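4 April 2019, backdrop bench

Started this entry over my coffee, so it may wander a bit. I finally got a proper stretch of time with the cloth and the letters, and I want to write it all down before I forget which clips went where.
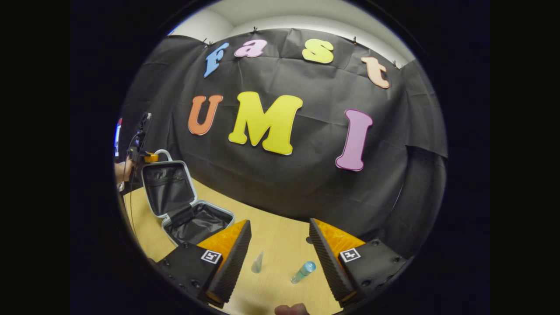 The wrinkles are my main gripe. This cloth came off the Brinico roll, the one that's been living folded up in the bottom drawer since September, and it remembers every fold. I like the black a lot though! It makes the foam letters pop in a way the gray Zeltoleck felt never did. On the gray, the peach "t" more or less vanished. On black even the small pink "a" holds its own, and that thin pale edge on the letters helps more than I expected.

Second thing is the sag. It dips between the clips along the top and I get that row of little scallops. Two ways to go:

- more clips, closer together (cheap, ugly, we have a bag of them)
- sew a channel along the top and run a dowel through it (nicer, means getting the machine out)

I'm leaning toward the dowel. The cloth is 157 cm wide after I trimmed it, so the offcut from the Plalmont shelf job might just do it, need to measure that. And the right side needs weight in the hem or something, the loose flap keeps coming down over toward the table and I keep pushing it back with my elbow.

Spacing notes on the letters, mostly for whoever does the next one:

- "fast" goes on top in lowercase, "UMI" below in capitals. Good as a pair, don't swap them.
- There's too much black between the M and the I. The U and M sit close and then the I is off on its own. Slide it left.
- Same problem up top, smaller: gap between the "a" and the "s" wants closing.
- The "f" leans. So does the U. I sort of like the U leaning, the "f" I'd straighten.
- The yellow M is the biggest thing up there and it's close to the middle, so leave it alone and move everything else to suit.

Colors I'm happy with. I did wonder about making the whole top row blue to match the "f" and decided that was dull.

Still to try: steaming the cloth while it's hanging. Last time I ironed a piece flat, it looked gorgeous for exactly as long as it took to carry it across the room. If steam doesn't work I'll order the heavier stuff from Nørgaard, item 603 on their sheet, which is supposed to hang straighter. Not cheap, so steam first.

Tabletop is fine as it is, I like the warm wood against the black. Please don't put masking tape on it again, it took me 13 minutes and most of a rag to get the gum off.

To do: dowel, hem weight, move the I, find the long ruler.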